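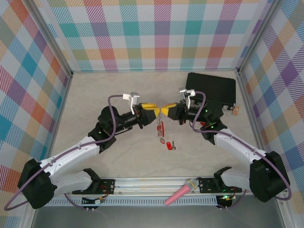 Gion Oberholzer
This month I want to put all my keys in order. I will write it here in small pieces, so that I am a little ashamed if I stop in the middle.

Gion Oberholzer
First the small silver-grey key with the red oval fob. It opens the padlock of my storage box at Trasteo, box 692, and it is the only key I have for it. For a long time it lived in a coat pocket together with tissues and coins.

Gion Oberholzer
I like a red fob very much. On a pale table my eye goes to it before I have even thought the word "key". My other keys have grey or black fobs and I look for them every week.

Gion Oberholzer
The thin chain with the small links is older than the key. It came from my aunt in Brostetden, who kept her cellar key on it. She gave me the chain without the key when she sold the house.

Gion Oberholzer
A long chain has good and bad sides. You can pull it out of a deep bag with one finger. But it also makes knots with everything else in the bag, and a knot in small links needs patience and good light.

Gion Oberholzer
My method for knots: put the chain on a smooth table, never on a cloth. Do not pull. Push the links towards the knot from both sides until it becomes loose, then open it with a needle. Yesterday it took me 12 minutes, with one break for tea.

Gion Oberholzer
Someone asks why I do not simply buy one big ring and put everything on it. I had this. It was so heavy that it made a hole in the lining of my jacket, and then one evening I left the whole ring on the bus to Brostetden. I stood in front of my door without a single key.

Gion Oberholzer
The driver found it, I must say, and he was very kind. But I had to wait until the bus came back, and it was February.

Gion Oberholzer
So now I have separate groups. House and letter box together. Bicycle alone. Storage alone, with the red things. Office keys stay on a hook and come with me only when I go to the office.

Gion Oberholzer
About tags: I write no address on them. If a stranger finds the key, he should not find the door also. A colour is enough for me, and for my sister I made a paper list which she keeps in her kitchen drawer.

Gion Oberholzer
The small red tag I keep because of its colour, I confess. It does nothing useful. My sister says a thing that does nothing can go away. We do not agree on this — also not about lamps.

Gion Oberholzer
Today I took the storage key to Wijesinghe, the shop beside the station that does shoes and keys. I wanted 2 copies. He looked at the narrow blade for a while and said he must order the blank, he has mostly the bigger ones for house doors.

Gion Oberholzer
He also told me that I should bring the original again when the blank is there, and not the first copy. A copy of a copy loses a little each time. I did not know this and I have made a copy of a copy at least once in my life. That was the bicycle shed. It explains something about the bicycle shed.

Gion Oberholzer
A question for people who know: is there a good small board for hooks which does not need drilling? My landlord does not like holes. I looked at one called Bretel, it leans on a shelf and can carry 900 grams, which is more than all my keys, but I am not sure if it stands well when one takes a key off quickly.

Gion Oberholzer
Thank you for the many answers. Two people have the Bretel and both put a piece of felt under it. Another person uses an old muffin tin in a drawer, one place for each key. I have the tin already, so I will try this first.

Gion Oberholzer
The tin is in the drawer since this morning. The letter box key is too long for its place and lies a bit across. The storage key has the corner place, with the chain rolled up under it. Still missing are four keys which fit no door I know, and I will try them in the cellar at the weekend.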